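Forkotby Sorting Trays, Shallow, Yellow
Home > Workshop > Bench storage > Trays and tubs

Forkotby shallow sorting tray
In stock. Usually leaves us next working day
Price is per tray, packs of 3 work out cheaper. Choose at basket
Page updated 2020-10-23

Back in stock at last. The August delivery went in under a week and then nothing, sorry to everyone who was on the waiting list. Plenty on the shelf now, yellow only for the time being. Blue and grey to follow when Forkotby get round to them.

Simple thing really. A shallow plastic tray for keeping small parts together while you work. Screws, clips, fuses, coils, switches, beads, seed packets, whatever you've got. Low sides so you can get your fingers in flat and pick up a washer without tipping the lot over. Smooth inside, no ribs on the floor of the tray, so bits slide to the corner when you tilt it and you can pour them straight back in the jar.

Who buys them? Mostly repair benches and model railway people. A few schools. One sewing shop that takes a big box of them every year for buttons. They're sold as workshop trays but there's nothing workshoppy about them, they do fine in a kitchen drawer.

What you get
Tray only. No lid, no dividers, no label holder. Lids are a seperate item (see below) and fit this size only, not the deep one.

Size and stacking
Outside depth 37 mm. Stacks inside itself when empty, so a pile of 13 takes up hardly any room on a shelf. Will not stack when full without the lid on, the top tray just drops into the bottom one and squashes your parts. With lids you can go as high as you like within reason.

Weight limit
We say 800 g per tray if you are carrying it by the rim. Sat flat on a bench it'll take more. Heavy stuff like bolts and bearings, get the deep tray or the Pivoda steel one.

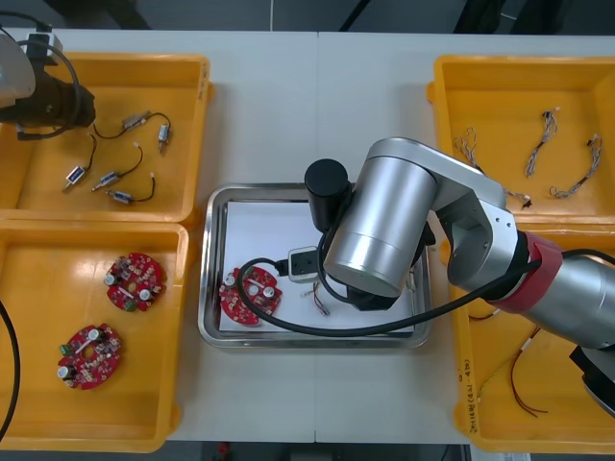

Yellow trays laid out with a paper-lined stainless steel tray in the middle.

Laying out a bench
Gets asked a lot so quick version. Keep the trays to the sides and leave the middle clear for the job. Parts you need first go nearest your good hand. Anything with wires on, give it a tray of its own or you'll spend the morning untangling. A sheet of plain paper under the work is worth doing, small springs show up on it and you can jot notes on the edge. Change it when it gets mucky.

If two people share a bench get two colours once the blue ones are back. Until then a bit of masking tape on the rim works, pen takes well on tape but wipes off the plastic.

Cleaning
Warm water, washing up liquid, soft cloth. No dishwasher, they warp. White spirit is OK for a quick wipe, don't leave them soaking. Keep away from acetone and nail varnish remover, it'll cloud the surface and you wont get it back. Superglue stays put as well, so use a scrap of card for gluing.

Not suitable for
Food. They're not tested for it.
Ovens, hot plates, heat guns. Same for a soldering iron laid on the rim.
Static sensitive boards. Ordinary plastic, no coating. Rizzi do a black anti-static one, different size, lids don't swap.
Outdoors all year. Colour fades in the sun and the rim goes brittle after a couple of summers.

Goes with
Forkotby clear lid, shallow
Forkotby deep tray, yellow or grey
Pivoda stainless tray, plain edge
Rizzi anti-static tray, black
Lerkville bench paper, white, pad or roll
Lerkville rim labels, peel-off

Questions we get

Do the old Forkotby lids fit? Yes if they have the thumb notch on the short side. The older ones without the notch are a hair too wide and pop off.

Can I mix yellow and blue in a pack? Not at the moment. One colour per pack. Loose trays you can mix how you like, when we have them.

Will they fit the Lerkville drawer unit? In the wide drawers yes, side by side. Narrow drawers no.

Is the yellow the same as last year? Near enough. Slightly warmer, Forkotby changed supplier. You'd only notice side by side.

Delivery and returns
Small orders go by post, full boxes by courier. Send back unused trays within 37 days, please put them in something stiffer than a carrier bag, we've had cracked rims. Cracked on arrival? Send a photo and we'll post another, no need to return the broken one.

Trade and school orders, ask for a price before ordering by the box. Email is quickest, phone is mornings only.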